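Kitchen & Home Composting > Food waste collections > Thirteen weeks of no liners

peelings_and_pips
Posted 4/18/26

Right, I promised an update and I'm very pleased to be writing it! We started on the Fosport food waste round in February, and I said then that I'd try going without liners at all and report back. Well, it's been 13 weeks since I first started weighing our scraps (I began before the round did, couldn't wait) and I'm a complete convert. No bags, just a sheet of newspaper folded into the bottom of the caddy and another one over the top when it's full.

I know lots of you swear by the Ekora bags, and I used a roll of them in the practice weeks. They're perfectly nice bags. But ours went soft by the third day, usually on the way to the door, and newspaper has never once done that to me. Total so far is 26 kg from two of us, nearly all of it peelings, tea leaves and coffee grounds.

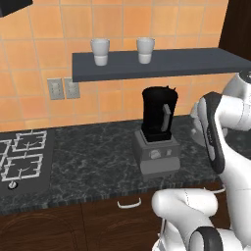

Where you keep the caddy makes more difference than what you line it with, I've decided. Ours lived under the sink for the first fortnight and we kept forgetting it, so half the scraps still went in the ordinary bin. If you've got a shelf like the dark grey one here, with only a couple of white cups on it, please don't be tempted to put the caddy up there, you want to be able to scrape a plate straight into it without lifting anything! Down on the worktop, next to the chopping board, lid off while you cook and lid on afterwards. Ours has been there ever since and we hardly miss a teabag.

Anyone else gone bagless? I'd love to compare notes.

muckandmagic
Good on you, that's a cracking total for two people. I have to stick up for the bags though. We're on the second floor and the outdoor bin is shared. Nobody wants to be the one tipping loose slops into it, and it does get whiffy in warm weather. With a bag I can knot it and go. Mine don't go soft, but I change them every 2 days whether they're full or not.

Also, newspaper? Who still has newspaper??

peelings_and_pips
Ha, my mum saves me hers. The free local one does the job too, and plain brown paper bags are brilliant if you cut them open.

Fair point about the shared bin, I hadn't thought of that. We've got our own so any pong is our own fault. 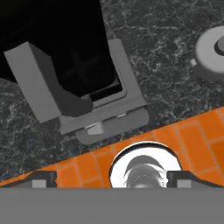
Worktop by the black appliance, dark grey with pale veins

Austra Dzene
Coffee grounds people, may I beg you to keep some back for the garden! I love that the collection takes them, but grounds are so easy to compost at home that it seems a shame to send them all off in a lorry. I mix mine with torn cardboard and dead leaves, a thin layer at a time, and the worms go mad for it. Don't tip a whole week's worth in one lump or you'll get a grey mouldy cake that water runs straight off. Ask me how I know.

Meat, bones and plate scrapings all go in the caddy, no argument there. My heap is open at the bottom and I've had rats before.

muckandmagic
Agree about the lump. I broke one up with a fork last year and it was bone dry in the middle.

bramblejim
Bit of a grumble from me, sorry. I'm on the Tranum side and our leaflet says "compostable liners only, no paper". Fosport's says paper is fine. Same sort of scraps and the same sort of caddy, so why two sets of rules? I rang up and was told it depends on what the plant's machinery can cope with at the front end. Fine, but then put that on the leaflet. I had a caddy left behind with a tag on it for using kitchen roll.

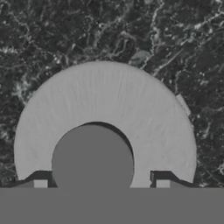

Grey ring on the marble, seen from above

peelings_and_pips
Oh that's maddening, a tag for kitchen roll! I should have said in my first post: check your own leaflet before you copy me. I only know what ours says.

muckandmagic
Worth checking the bags as well, Jim. "Biodegradable" on the packet isn't the same as compostable, and I've seen both on the same shelf in the same green packaging. I bought the wrong ones once and had to use them up as dog bags.

bramblejim
Will do. I've got the Ekora ones now and they've been collected without any fuss. Still think paper ought to be allowed.

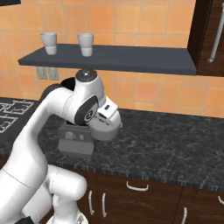 Ieva Kalniņš
I'd go further than Jim and say the rules should be printed on the caddy lid. We had the Do trial on our estate, 200 homes, and the lids came with a list moulded in: yes to bread, yes to bones, no to nappies. My kids learnt it by heart! When the trial finished we kept the caddies and I still see people look at the lid before they drop something in. A leaflet goes straight in the recycling at our house.

I don't agree that bags are needed for a shared bin, by the way. We all used paper and the bin got a rinse after every collection. It was fine, even in the heat.

muckandmagic
Who did the rinsing, Ieva? That's where it would fall down in our block.

Ieva Kalniņš
We took turns, with a list on the bin store door. It did slip now and then, I'll admit — but a kettle of hot water and a splash of vinegar sorted it.

Austra Dzene
A moulded lid is a lovely idea. I'd want "take the sticker off your banana" on mine. I find those in my finished compost years later, looking good as new.

peelings_and_pips
Stickers!! I picked three off one mango skin this morning. Going to write that on our lid in marker pen tonight, and I'll add another weigh-in here once the broad beans are in and the pods start piling up.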